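A visit to the office furniture rooms in Trurngate

In December I went to Trurngate for the open day of Rai, a small firm that fits out offices. I work in the administration of a language school, and we will soon move to another floor, so I had a very practical reason to go. My colleague Bindu Rao came with me. She is responsible for our student files and she has strong opinions about cupboards.

The bus from the station stops 60 meters from the door, on the side of the canal. We arrived at nine in the morning, received a sticker with our name and a cup of tea, and were put in a group with people from an insurance office and two dentists.

Our guide was Lakshmi Shenoy, who plans the rooms for the clients. She began with chairs, and I must say this part was too long for me. After the chairs we came to what I wanted to see: low storage, placed directly behind the desks, so that a person can turn and take a file without walking to the archive. In our school we walk to the archive many times every day, and in winter it is very cold there.
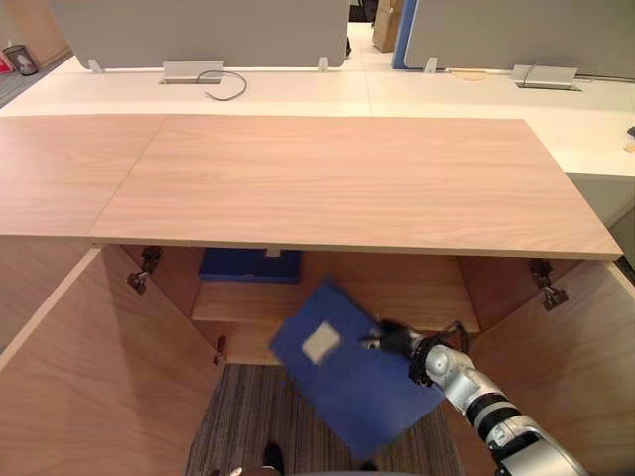 The line of low cabinets is called Ido, and there is a taller one with the name Geria. Ms. Shenoy told us that most clients first ask for the tall one and later are happy with the low one. The price list says 2581 for a set of Ido cabinets with delivery, and 3687 for the same set in Geria. I wrote both numbers down for our director, who will not like either of them.

Bindu asked how the files should be put in, standing or lying. The answer was that both are possible, but that lying files need labels on the side which you see when the door is open. We discussed this for a long time, and one of the dentists joined.

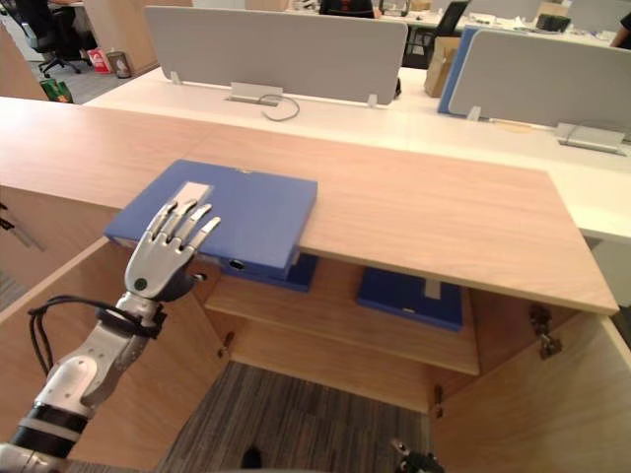 Our own files are in a bad condition, I have to admit. We have cardboard boxes from three different suppliers, and some have no label at all, so you must open them to know what is inside. I was a little jealous of the blue binders with their white labels, because with one kind of binder in one color the shelf already looks calm. The top of the cabinet is also useful as a place to lay a binder down, and at our school there is no such place, we use the window sill. Bindu said she would like a different color for each school year – I think she is right.

I liked the pale wood very much, it makes the room softer next to white desks. My only doubt is about the doors. They open outward, and in our corridor room there is not much space between the desk and the wall. Ms. Shenoy advised us to measure with the doors fully open and with a chair pulled back, and to leave 1000 millimeters free in front. I have measured since then, and we have less. 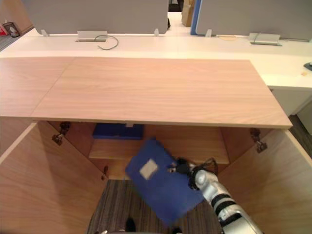 Blue folder with a white label, at the open cabinet.

After the tour there was soup and bread downstairs, and time for questions. We took home two wood samples and the catalog. The samples are now on my desk, and everybody who comes in has to choose one. At the moment the lighter one is winning, but the director has not voted yet.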